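Paper napkin

A paper napkin is a square or rectangle of soft, absorbent paper used at the table for wiping the mouth and fingers. It is made from much the same material as facial tissue, and in many homes the two are used for the same jobs. Most napkins are thrown away after one meal.

Material

Napkin paper is made from wood pulp, recycled fiber or a mix of both. The wet sheet is dried on a large heated cylinder and scraped off with a blade, which gives it fine wrinkles known as crepe. Creping makes the sheet softer and lets it stretch a little before it tears. Thin napkins have one ply. Dinner napkins usually have two or three plies, pressed together at the edges with a raised pattern.
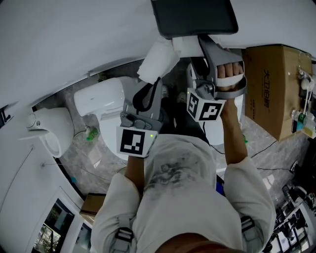
According to the trade newsletter Osten, the number of plies says little about how well a napkin soaks up a spill, and buyers would do better to look at the weight of the paper. Makers do not all agree, and both figures are commonly printed on bulk cartons.

Sizes and folding

Cocktail napkins are the smallest common type, followed by luncheon and dinner napkins. Most are sold folded in quarters. Dinner napkins are often folded once more into a long rectangle - the so-called one-eighth fold - so that a knife and fork can be laid on top. Dispenser napkins are folded so that pulling one brings the edge of the next within reach. Bulk cartons for restaurants hold 1000 or more. 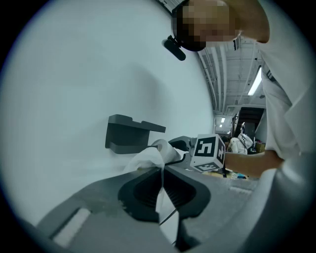 Colored napkins are either dyed in the pulp or printed after drying. Dyed sheets have the same shade on both sides, while printed ones are often white underneath. Cheap dark dyes can bleed when the paper gets wet, and this is a common complaint with red and navy napkins. The Brulia mill in Fondoneo dropped dyed stock for this reason and now sells only white and unbleached brown.

Disposal

Used napkins are not usually accepted for recycling. The fibers are short, and food and grease spoil the batch. Plain napkins can go into most home compost piles, where they break down faster if torn up first. Napkins with heavy printing or a plastic-backed layer belong in the trash.

See also

Facial tissue
Paper towel
Table setting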